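Collecting Good Demonstrations on a Kitchen Table

If you have followed the Flunside pages from the start, you have an arm that moves when you move the lead handle, and a recorder that saves what it does. Now comes the part that takes the longest and, I think, is the nicest once you settle into it: sitting down and making the examples your arm will learn from.

Before you start

Write your task as one plain sentence and tape it where you can see it. Ours at the Trostville workshop was "put the strawberry in the bowl," and you would be amazed how often we drifted away from it (someone decides the colander looks lonely, and off they go!). If you want two tasks, make two folders. Mixing them up and sorting them out later is a miserable evening, and I speak from experience.

Clear the table, wipe it down, and check that the overhead camera sees all of the space your arm can reach. Then run the arm slowly out to each side with nothing in the way. Please don't skip this one.

Laying out the table

Give the arm something to ignore. My first set was made on a bare table with one fruit and one bowl, and the trained model was lovely right up until Nest Hughes put a plate down beside them, at which point it went for the plate. So put out more than the task needs - dishes, a bottle, a few other foods - and let some of it crowd together the way it would in a real kitchen.

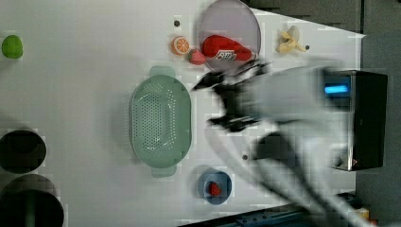 Move things between recordings. Turn the colander, slide the bowl over to the other side, let the bottle lie down in one layout and stand up in the next. I keep each layout for 4 recordings and then change it, which gives me a little variety inside a layout as well as between them. With 80 recordings in a set, that works out to a nice broad spread without wearing anybody out.

Recording

1. Bring the arm to its rest position.
2. Press record, then wait for the light on your recorder before you touch the handle.
3. Go to the object at a calm, steady pace. A pause in mid-air gets learned just as faithfully as everything else.
4. Close the gripper, lift, carry, and let go low over the bowl.
5. Return to rest and stop the recording.

If you fumble the pick, you may try again within the same recording, so long as you recover smoothly. Bello Sani keeps nearly all of his fumbles and his models are better at second tries than mine. If you knock something off the table, though, stop, throw that one away, and have a sip of tea.

Keeping your notes

Name each file with the task, the layout and your initials. In the Antwi viewer you can then sort by person, and that matters more than you'd expect: we all have our own way of coming at a strawberry. Mark each recording "keep" or "drop" while you still remember it.

Take a break after 18 recordings, even if you feel fine. Hands get sloppy before heads notice.

When the set is full, watch a handful all the way through at normal speed, then copy the folder over to Banus and start the training run from the next page.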